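24 Jan 2021

Some notes from my second month of teaching two arms by remote control. I write it in small posts, maybe it helps someone who starts now. (1)

The work is simple to say: foam blocks go in rows in front of a little shoe rack. I move two small leader arms with my hands, and the two big ones copy me. Each time from start to end is one episode. We need 500 of them before the end of February. (2)

My first 100 episodes were not good. I moved like a person who is in a hurry for lunch. Soledad Espinoza looked at them with me and asked, very politely, if I would like to learn from such a teacher. We deleted 90. (3)

What she taught me: make the same movement in the same order, and stop a short moment before you close the gripper. It feels slow and a bit stupid. But in the recording this stop is easy to find, and the arm learns where the closing must begin. (4)
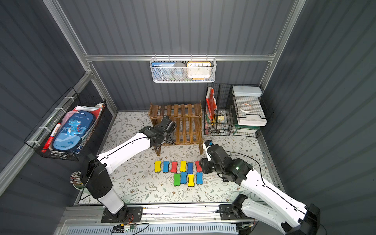
The blocks are shaped like bones and they stand on the narrow end, so they fall if you push from the side. I come from above now, always. When one falls I don't hide it. I pick it up slowly and keep the episode, with a note. (5)

Emiliano Insaurralde does not agree with me about this. At Pratbridge, where he worked before, they threw away every episode with a mistake. I think the arm should also see how one repairs a mistake. We will train with both sets and compare. (6)

A question for people who do this with two arms: what do you do with the hand that is waiting? Mine wants to drift, and then the arm drifts too. I try to rest my elbow on the table, but after 200 episodes the elbow has its own opinion. (7)

Next I change the order of the colours, so it doesn't learn only one row by heart. I will write again when I have the first results from training. (8)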